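Plavow Bench Arm — Build and Set-up Guide
Section 6: Gripper pads, wrist camera and first picks
7 min read
16 shares

Complete Section 5 before starting. The arm must be bolted down, homed, and able to hold its park position with the brake released. All steps assume the two-finger gripper with the printed red fingers. If you printed the long fingers from the Brzozowska files, the tool length in step 6.9 is different and you have to measure it yourself.

6.1 Fitting the pads

CAUTION: Switch off the gripper supply at the terminal block before putting your hands between the fingers. The stop button halts the arm but leaves the gripper driver powered.

1. Remove any old pad and scrape the glue off the inner face of the finger. Wipe with alcohol and let it dry.
2. Cut two strips of black foam to the width of the inner face. Leave the tip end 2 mm short of the finger tip.
3. Peel the backing and press each strip down from the tip toward the base. Hold it for a minute.
4. Leave the pads overnight before gripping anything with teeth or corners.

NOTE: Foam frays at the upper end first. Loose crumbs do no harm to the grip, but they show up in the camera view and the edge finder can pick them up. Trim with small scissors. Replace the pad when red plastic shows through at the contact area.

6.2 Wrist camera

5. Fit the camera to the wrist bracket with both screws and route the cable through the clip on joint 5. Leave enough slack for a full turn of the wrist in either direction.
6. Open the live view in Reltasum. Both fingers must be visible, one entering from each lower corner. If only one shows, loosen the bracket and rotate it.
7. Set focus with a part held between the pads, then lock the ring. The cloth will be a little soft at approach height. Leave it that way.
8. Fix exposure by hand. Auto exposure hunts whenever bright metal comes into view, and the pick offset wanders with it.
9. Enter the tool length and save.

6.3 Work surface

Use plain cloth with a visible weave, pulled flat and clamped outside the reach of the arm. Bare sheet metal gives reflections, and a short gear will roll on it. Gray works well for steel parts. Lint can be ignored if the minimum blob size is left at its default.

6.4 First picks with spur gears

10. Lay one gear on its side with the bore facing the camera. A second gear may stay on the cloth if it is clear of the finger path.
11. Jog down at 15 percent speed with the fingers open. Stop when the tips are level with the lower part of the gear face.
12. Move sideways until the gap is the same on both sides. If one pad touches first, the gear gets pushed and the recorded position is wrong.
13. Close at the lowest force setting. Raise it one step at a time until the gear stays put when nudged with a pencil.
14. Lift straight up, and only then move toward the fixture.

Wrist camera views with a gear held between the pads (first) and a gear on the cloth with the fingers open (second):
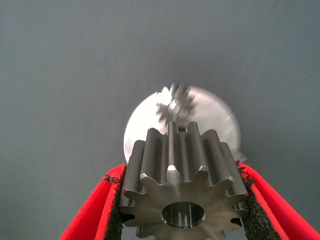
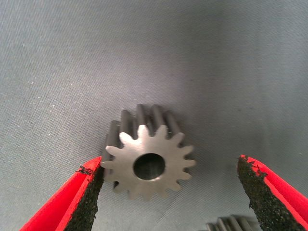 15. Run the pick and return cycle with the lid of the control box closed and your hands off the table. Watch the current reading on the gripper channel. A value that climbs from cycle to cycle usually means a pad is sliding down the finger.
16. Save the program under a new name. Suvico controllers overwrite the last file without asking.

NOTE: If the gear twists in the grip during the lift, the closing point is too far from its center of mass. Move the pick point along the axis and repeat from step 11. More force will not cure this and will tear the foam.

CAUTION: Keep sleeves and hair away from any turning part of the fixture. The arm does not know the fixture is running unless the interlock in Section 7 is wired.

Comments (4)

Wafula Lyimo
Step 8 fixed my drifting offset. I had been blaming the joint 4 belt since June.

Iwona Kaczorowski
What foam thickness? The parts list says one thing and the drawing says another.

Przemysław Stępień
@Iwona go by the drawing, the list is from the older fingers — I'll correct it

Tirta Mandagi
Could you add a torque value for the bracket screws? I cracked one bracket already, printed at low infill, so maybe my own fault.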